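Gostetus Singles List

A data set of seven-inch and twelve-inch records, with their editions and sleeves

Version of 12 May 2019
Kept by Fermín Jara

What is in this data set

The list covers vinyl singles issued between 1978 and 1991. It has 2612 rows. One row is one edition of one single, so a song that came out first in a plain sleeve and later in a poster sleeve has two rows. The rows belong to 149 artists, most of them rock and pop groups, with a smaller part of dance music on twelve-inch.

I began the list as a paper notebook when I worked in a record shop in Pakville. Later I typed the notebook into a spreadsheet, and the spreadsheet was divided into the files you find now. Some old habits of the notebook are still visible, for example the letter q in the remarks column, which means that I wanted to ask somebody about the record. Please read q as "not confirmed".

Files

editions.csv – the main table, one row for each edition
artists.csv – artist names and the spelling variants found on labels
sleeves.csv – sleeve types, with a short code for each
matrix.csv – the numbers scratched or stamped near the label, where I could read them
changes.txt – corrections, newest first

All files are UTF-8, separated by semicolons. The decimal sign is a point. Empty fields are really empty; I do not use a zero or a dash for a missing value.

Columns in editions.csv

edition_id: a number that never changes, also when the row is corrected
artist_id: points to artists.csv
side_a, side_b: titles exactly as printed on the label, with printing mistakes
double_a: yes or no. It is yes only when the label or the sleeve says so
country: country of issue, not country of pressing
year: year printed on the record. When the year comes from another source, the column year_source is filled
size: 7, 10 or 12
sleeve_code: points to sleeves.csv
remarks: free text, mostly in English 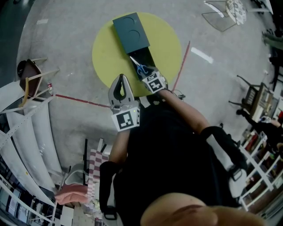 Photo

Sleeve types

There are 26 sleeve codes. The most common is PS, a normal picture sleeve, and after it CS, a company sleeve with a hole in the center. GF means gatefold. I give this code only when the sleeve opens like a book and both inner sides are printed. A sleeve that opens but is blank inside has the code GB. Collectors do not agree about this, and dealers often call both of them gatefold, so if you compare the list with a shop catalog you should put GF and GB together.

Poster sleeves were difficult. When the poster is the sleeve, the code is PO. When the poster is a loose sheet inside a picture sleeve, the code stays PS and the poster is noted in the remarks.

Where the information comes from

Most rows were made with the record in my hand. The others were copied from the lists of two collectors' clubs, one in Lagos and one in Pakville, and they carry the word "list" in the column year_source. The Lagos rows are very good for West African pressings, which are hard to find in printed guides.

Known problems

In 69 rows the year is doubtful. Reissues often repeat the old copyright line, and the new date is not printed anywhere. These rows have a question mark in year_source.

The names of B-sides are less reliable than the names of A-sides, especially for the club rows. Live versions and album versions are sometimes mixed.

The list says nothing about prices, chart positions or the number of copies pressed. "Limited edition" in the remarks only repeats what is printed on the sleeve or on a sticker.

Loading the files

Any spreadsheet program can open them. For the catalog program Drivier, choose the import for separated text and set the separator by hand, otherwise the titles with a comma are divided in two columns. Import artists.csv first.

Corrections

Please write the edition_id, the column and the correct value. A scan of the label helps a lot. I collect corrections and put them in together, the next time in July.

Use

You may copy and change the list for any purpose, with the name of the list and the version date. The texts in remarks are mine and may be used in the same way.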